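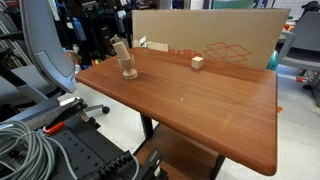
Photo: Mio Hosoda / Clendside Robotics Club

Call for Participants: Student Manipulation Project, Spring Term

The Clendside Robotics Club invites applications from students who wish to join its manipulation project for the coming spring term. The project is open to students of Clendside College and of its partner school, Skivstead Technical Institute. A total of 14 places are available. Prior experience with robots is welcome and is not required.

About the project

Participants work in small teams to program a robot arm for tabletop tasks. The task set for this term uses small wooden objects, among them a cube and a round-based holder with a peg. Each team will write its own routines for reaching, gripping, lifting and placing, and will keep a written log of every trial, including failed ones. Logs are reviewed every other week by the project lead, Adaeze Ogunleye.

The term ends with an open demonstration at Skivstead, at which each team presents one complete task and answers questions from visitors. Selected teams may be nominated for the Fujimoto Student Challenge in January. Teams nominated for the Challenge are expected to remain available through that month.

Schedule and commitment

The project runs for 13 weeks. Participants attend 2 supervised sessions per week at the Clendside laboratory and should expect further work on their own code between sessions. Total supervised time is 60 hours. Students who complete the full program receive a certificate of participation. Academic credit may be requested through the student's home department, which makes its own decision in each case.
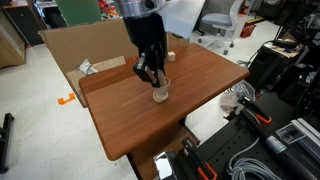 Do applicants need to know how to program before they apply?
Applicants should be comfortable with the basics of one programming language, and the first two weeks include an introduction to Workik, the software used by all teams.

Who may apply

Applicants must be enrolled full-time at either school for the whole of the spring term. Students from any department may apply. The club particularly encourages applications from first-year students and from students in design, psychology and the health sciences. Each applicant must complete the laboratory safety course before the first session; course dates will be sent with the offer of a place.

How to apply

Please submit the following to the club office:

A completed application form, signed by the applicant
A statement of no more than one page describing your interest in the project
The name of one instructor who is willing to be contacted
A list of weekly times at which you are not available

Applications must be received by 4 July 2020. Late or incomplete applications will not be considered. Short interviews will be conducted by Pramila Nishad and Shinji Hirano, and all applicants will be notified of the outcome in writing.

Questions about eligibility should be directed to Tomomi Sugiyama at the club office. Applicants who require an accommodation for the interview or for laboratory work are asked to state this on the form.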